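Laundry and Folding Room, Silto Building
Gallery 2 – Garment handling

This page covers the folding area on the ground floor of the Silto building, where staff shirts for the Isten and Leung sites are sorted, folded and stacked for return. The room handles 3,000 garments in a normal month. Most are dark shirts with a small print on the front, and the notes are mainly concerned with those.

Dark knits are the slowest items to process. Creases are hard to see on black cloth, and a sleeve that has doubled under the body can go unnoticed until the shirt is in the stack. The lighting was changed in December to a flat overhead type, which helped with gray and navy garments but made little difference with black.

Black fabric, hanging over a white panel

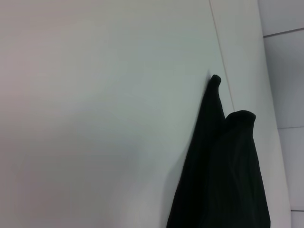
White surfaces were chosen for the whole area so that the outline of a dark garment is easy to read. They show lint quickly and are wiped down at the start of each shift and again at 11. A lint roller hangs by the door for anything left over.

A garment is picked out of the load by whatever part comes up first, usually a hem or a sleeve. It is shaken once and laid down with the body flat before any attempt is made to straighten the sleeves. Working on the sleeves first tends to pull the body out of square, and the hem then has to be reset.

Order of work for a short-sleeved shirt:

Lay the body flat and square up the hem.
Pull each lower corner outward until the side seam is straight.
Open out any doubled cloth, starting with the thicker side.
Smooth from the center to the edges with a flat hand.
Fold the sides in, then fold up from the hem.

Corners are pulled lightly. A hard pull stretches the hem on a thin knit, and the edge stays wavy after folding. Printed areas are smoothed around – pressing directly on a print can leave a mark.

Black garment, on the table
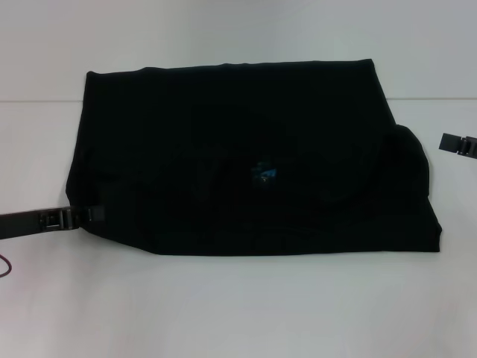
Dark garment spread on the white tabletop, lower left corner held, right side still bunched. Small blue patch near the center.

Finished shirts go into Ninelix bins, 200 to a load, with the folded edge facing out. Bins are collected on Friday. Items with a damaged print or an open seam are kept on the lower shelf and logged on the sheet beside it.

Gallery 3 – Towels and flat linen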